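報道関係者各位
2024年2月
株式会社Sadel

港町ランプティの滞在型街歩きプラン「Fuvance」提供開始のお知らせ

株式会社Sadel(以下「当社」)は、港町ランプティ(Lamptey)を訪れる個人旅行者を対象とした滞在型街歩きプラン「Fuvance(フヴァンス)」の提供を開始いたしましたので、下記のとおりお知らせいたします。

■ 提供の背景
ランプティは旧市街の石畳と運河沿いの倉庫群で知られ、日帰りの周遊先として長く親しまれてまいりました。一方、昨年11月に当社が利用者217名を対象に実施した調査では、「夕方以降も町で過ごしたい」「市場や工房をゆっくり見たい」とのご要望が多く寄せられました。本プランはこれを受けて企画したものです。

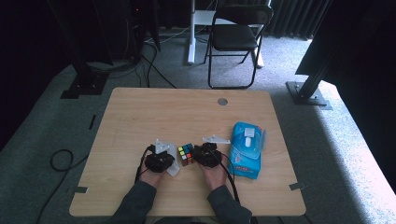

■ プランの概要
旧市街、運河地区、丘の手地区の三つの区域に計19の徒歩コースを設定いたしました。所要時間は1時間から半日までとし、朝市での朝食、渡し船の乗船、教会の鐘楼見学などを自由に組み合わせていただけます。各コースの起点には路面電車の停留所を選定しており、途中からのご参加も可能です。
宿泊は、提携する11軒の小規模ホテルおよび旅館からお選びいただきます。いずれも旧市街の中央広場から徒歩圏内に位置し、チェックイン前の手荷物のお預かりにも対応いたします。

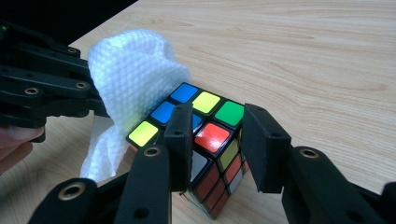
また、提携宿泊施設にご滞在のお客様には、全148ページの日本語版ガイドブックを客室にてお渡しいたします。飲食店、書店、公衆浴場、雨天時の立ち寄り先などを区域別に収録し、巻末には運河の渡し船の時刻表を掲載しております。

■ 案内所について
中央駅前の観光案内施設「Kikard(キカード)」内に専用窓口を設け、コースの変更、夕食の予約、翌日の天候に応じたご相談を日本語および英語で承ります。窓口の営業時間は午前9時から午後7時までといたします。

■ お申し込み方法
当社ウェブサイトまたは提携旅行会社の店頭にて承ります。料金は宿泊施設および滞在日数により異なりますので、お申し込みの際にご確認ください。

■ 本件に関するお問い合わせ先
株式会社Sadel 広報室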